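Rasex Grout Brush review: five months of scrubbing

October 28, 2025 | 554 shares | 2 comments

I did not plan on having opinions about grout brushes. For years I used an old toothbrush and whatever spray was under the sink, and my shower floor looked like it. Then in March my neighbor Hatsue Nomura came over to borrow a ladder, asked to use the bathroom, and very sweetly came back the next morning with a Rasex brush still in its packaging. I took the hint!

It sat in a drawer until the start of summer, so I've been using it for five months now. It's a plain thing: a long handle, a narrow V of stiff bristles, and a rubbery grip that bends back a bit when you lean on it. No batteries, no charging dock, no app (thank goodness). You get two heads in the box, one stiff and one a little softer, and they click on and off with a button that is way too small for wet hands. I've dropped the head on my foot more than once.

The stiff head is great. It gets down into the line instead of skating over the top of the tile, and I can do the whole shower floor on one podcast. With just baking soda and water it took off most of the gray stuff by the drain. The orange gunk in the corner needed a real cleaner and a second go, and there's one patch behind the shampoo shelf that I think is just how it looks now.

The soft head I could take or leave. It splayed out pretty fast and it's now the brush I use on sneakers.

My cousin's husband, Kenta Kawaguchi, swears by the Nakajima one with the angled neck, so I borrowed it for a weekend. It's easier on the wrist, I'll give him that, especially up high. But the bristles are wider and it wanted to clean the tile more than the line, and my tile was fine. If you have a bad shoulder I'd look at that one first. Otherwise the Rasex wins for me.

One gripe: the hole in the handle is too small for any hook I own. I ended up looping a hair tie through it. Replacement heads also come only as a set, so you're stuck buying another soft one every time. I bought mine at the hardware store in Nundport, where they keep them by the paint for some reason.
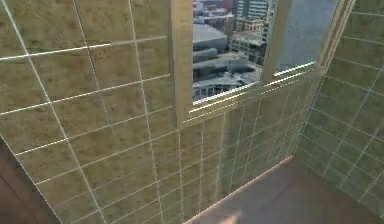

Color matters more than I expected when you're deciding whether a brush like this is worth the drawer space. My own grout is a medium gray and forgives a lot. But if you've got mottled olive tile with thin, bright white lines between, your eye goes straight to the lines, and I'd want the stiff head and a steady hand for those. Try a spot low down in a corner first, go easy on the pressure, and rinse before you decide it needs more. I'd buy it again, soft head and all.

Recent reviews
Skarkent squeegee: good blade, bad handle
A bath mat that dries by dinner
Three drain covers, one keeper

Contact | Copyright 2025 | Back to top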